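How to Clean a Marble-Look Floor Without Buying Half the Store

Every spring I get sent floor cleaners to try, and every spring I end up back at a bucket of warm water. Marble-look tile is usually porcelain with a printed face. It doesn't need feeding, sealing or "reviving," whatever the bottle says. Check what you have before you start, though. Real marble hates vinegar, and so do some vinyls.

Step 1. Clear the floor and pick up the dry stuff

Move everything you can lift. Tissues and paper goods go first, as they shed lint that turns to paste once it gets wet. 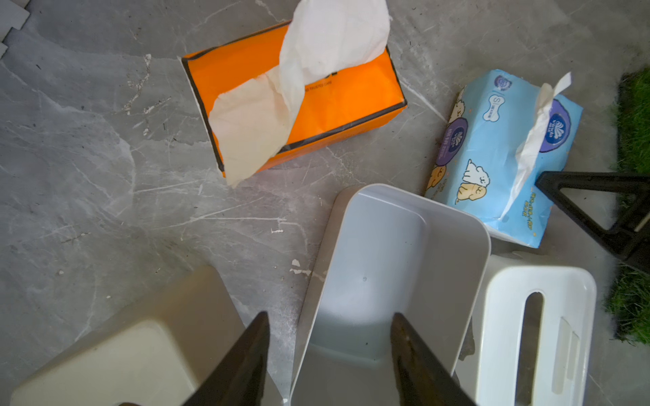

Then sweep, or vacuum with the brush roll turned off. I tried the Hasteo dust mop in March and it pushed grit into the corners just as well as my old broom does. Go over the floor twice and skip the "dust magnet" spray.

Step 2. Deal with soil before any water

Dirt from plants and yard shoes has to come up dry. Wet it and you get gray smears in the joints, and then you'll be talked into a grout pen.
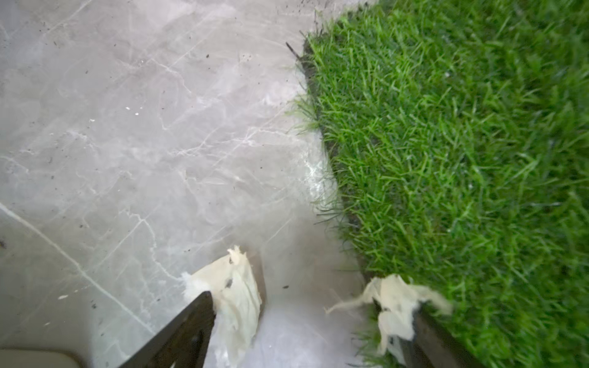 A stiff card lifts crumbs out of a seam. So does an old toothbrush. The Ekura seam tool costs $20 and is, as far as I can tell, a toothbrush.

Step 3. Mop with less than you think

One small squirt of plain dish soap in a bucket of warm water. Wring the mop hard. If you can see puddles, you've used too much. Work backward toward the door and change the water when it looks like tea.
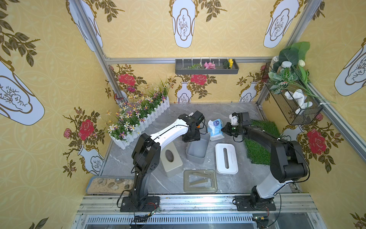
Gray marble pattern against yellow wallpaper.

Step 4. Rinse and dry

Most "dull" floors I've looked at were wearing old soap. Go over it again with clean water, then dry with a towel. Gralside sells a $139 polishing kit for this job. I'd try the towel first.

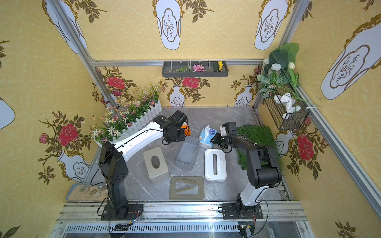
Brendan Egan wrote to say he got two years out of the Gralside kit and his tile still shines, so I was being unfair. Maybe. He also dries with a towel afterward, and I'd like to see the floor with only one of the two.

Repeat when it looks dirty.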